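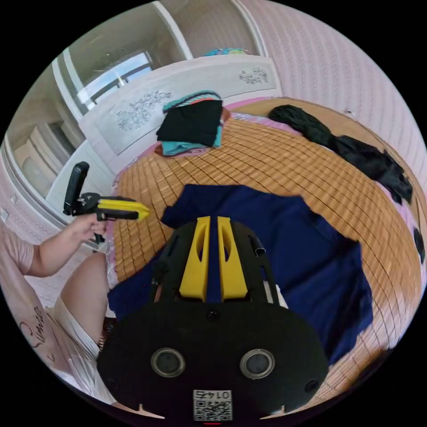
Figure 2. Bed and flat navy-blue cloth, with a person seated at left.

4.2 Daytime uses of the bed

Housing surveys have a fixed idea of the bed. It stands in a bedroom, it is counted once, and it is assumed to be doing nothing between breakfast and evening. The floor plans issued for the Sandberg estate take the same view and draw each bed as a clean rectangle with one pillow, placed where no resident we visited had managed to fit one.

The diaries tell a busier story. The 45 households in Jornau returned 2144 usable entries over the August round, and the bed turns up in them as a desk, a sorting counter, a waiting room, a place to put the coats, and a place to put the things that had been on the chair. Sleep is in there too, though people were less inclined to write it down. Our instructions asked for "anything you did in the room," and most respondents evidently felt that lying unconscious did not count as doing something.

Cloth work was the most common daytime use. By this we mean folding, mending, sorting, airing, pinning and the long category one respondent labeled "dealing with it." Two features of the bed seem to matter. It is the largest flat surface in the home that does not have to be cleared for dinner, and it is low enough for a person to sit next to while working (Figure 2). Kitchen tables were larger in only a few homes, and those tables were generally occupied by mail. Ironing boards were owned widely and opened seldom. Several were being used to dry sweaters, a job they performed well.

Sitting beside the bed deserves separate mention. The literature on domestic posture has much to say about sitting at tables and slumping on couches, and next to nothing about this third arrangement, in which the seated person treats the mattress as a bench top. We had no code for it in the first draft of the diary scheme. Respondents supplied their own terms, and after some argument we adopted "alongside," which at least fit in the column. Entries coded as alongside ran longer than entries coded as standing, and they were more likely to mention the radio, a phone call, or another member of the household passing through with an opinion.

The timing of these entries is less tidy than we had hoped. Haugen's earlier Genon study, on which our diary was modeled, found a strong morning peak and built a handsome chart on it. Ours has a small rise before lunch, a dip, and then a scatter that goes on until bedtime, when whatever is still on the bed must go somewhere else. That somewhere was most often the chair. Teodor Haugen, who was kind enough to comment on a draft, suggested that the Genon respondents may have been better organized. He may be right. They were also filling in a diary with printed morning boxes and no evening ones, a point we raise with respect.

We asked residents whether they would prefer a separate surface for this work. Most said yes. We then asked where it would go, and the interviews became quieter. Six households had bought a folding table for the purpose, and all six named the same storage place for it, under the bed. The Posine storage units supplied with the newer apartments were praised for their depth and had been filled within weeks of moving in. No one could tell us with confidence what was at the back.

None of this amounts to a case for bigger bedrooms, although the residents would have us make one. It does suggest that a room drawn with clearance on one side of the bed, wide enough for a chair and the knees of whoever is using it, would match the diaries better than the present layout, which leaves a narrow strip on both sides and no room for knees on either. Section 4.3 takes up the question of the chair.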